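Section 6. Setting up the compartment tray

The Ledance tray comes as flat boards that slot together. The box says it takes "moments". Allow longer, and do it at a table with room to turn the thing around.

6.1 Before you start

Lay all the boards out and check the slots for splinters or packed sawdust. Ours had plenty of both. A nail file clears them. The leaflet tells you no sanding is needed, which may be true of somebody's tray.

6.2 Putting the grid together

1. Stand the long boards on edge, slots facing up.
2. Press the short boards down into them, starting from the middle and working out to each end.
3. Push by hand only. If a board stops halfway, lift it out and check it isn't upside down.
4. Fit the outer boards last.
5. Set the tray on the table and press each corner. A small rock is normal. A big one means a divider is sitting high.

CAUTION: Do not use a mallet. The boards are thin and split along the grain at the slots. Replacement dividers are part no. 241 and are sold by Baloyi, usually with a wait.

6.3 Loading the boxes

1. Put a folded cloth under the tray so it doesn't scratch the table or slide. Any cloth will do. You don't need the Drarkotix mat, whatever the insert says about it.
2. Fill the small clear boxes before they go in. Trying to fill them in the tray is fiddly and the lids catch on the dividers.
3. Start with a few boxes and leave the other compartments empty until you know what you want where.
4. Keep boxes you use together in neighbouring compartments. Put the odd one out well away from them.
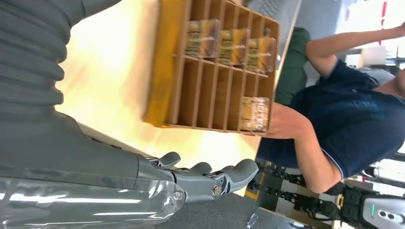 Fig. 8 Tray on a yellow cloth, three boxes in a row and one on its own.

NOTE: Small boxes can lean a bit in their slots. The maker calls this "easy-tilt access". We call it a loose fit. If it bothers you, a strip of felt down one side of the compartment fixes it.

6.4 Labels

Stick labels on the lids, or on the top edge of the dividers if you never plan to move anything. The Irach labels supplied in the pack are grey on cream and hard to read in poor light. The glue didn't last either: we put ours on in January and had to redo most of them. A marker and masking tape work better and cost less.

6.5 Moving the tray

Lift from underneath with both hands. The leaflet claims you can carry it by the end boards when full. We wouldn't.

Revised 16th July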